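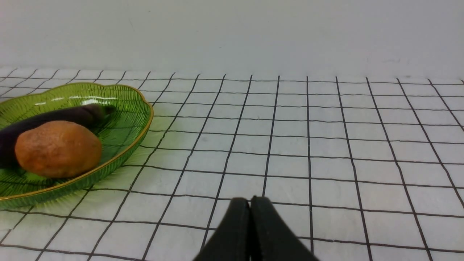 Wasilewska Hall table sale returns in January with green glass and secondhand linens

19/12/2025

The winter table sale at Wasilewska Hall will be back in January, and this time glass gets most of the room. Organizer Lucyna Marciniak said 95 tables have been booked so far out of 100, and the last five are being held for sellers from the neighborhood.

Green glass was the first thing to go at last winter's sale, and Marciniak expects the same again. Several sellers are bringing plates with scalloped, leaf-like rims and a thin gold band along the edge. Prices are up to each seller, and haggling is allowed after noon.

"People ask if they should keep them in a cabinet," Marciniak said. "I put vegetables on mine. An eggplant and a potato look fine on green glass, and then you cook them and wash the plate."

She does wash gold-trimmed pieces by hand, in lukewarm water with a soft cloth, and keeps them out of the microwave. Sellers have been asked to point out chips and worn trim before taking any money.

Linens will be at the back of the hall, near the coat racks. Lovely Quiambao is running that section and has been sorting tablecloths by size for two weeks. Plain whites and florals make up most of the stock, but she said checks and grids have been selling better. A white cloth with thin black lines goes with colored glass, she said, and it doesn't need to be ironed perfectly flat to look good on a kitchen table.

Shoppers looking for a cloth should measure their table first and write the numbers down – there is no room in the hall to unfold the larger ones more than once or twice. Cloths can't be returned.

Derkavov Bakery will sell soup and rolls by the side door. Parking is free in the Mavitz lot across the street. Admission is $5, and children get in free. Wrapping paper will be available at the exit, but buyers with a lot of glass should bring a box.

Sellers who want one of the remaining tables can leave their name at the hall office.

Related items
Vekivo Street crossing to get new lights
Soup night moves to the upstairs kitchen
How to pack plates for a short drive
Hall office hours over the holidays

Contact the newsroom: ext. 1632 | Copyright 2025 | Back to top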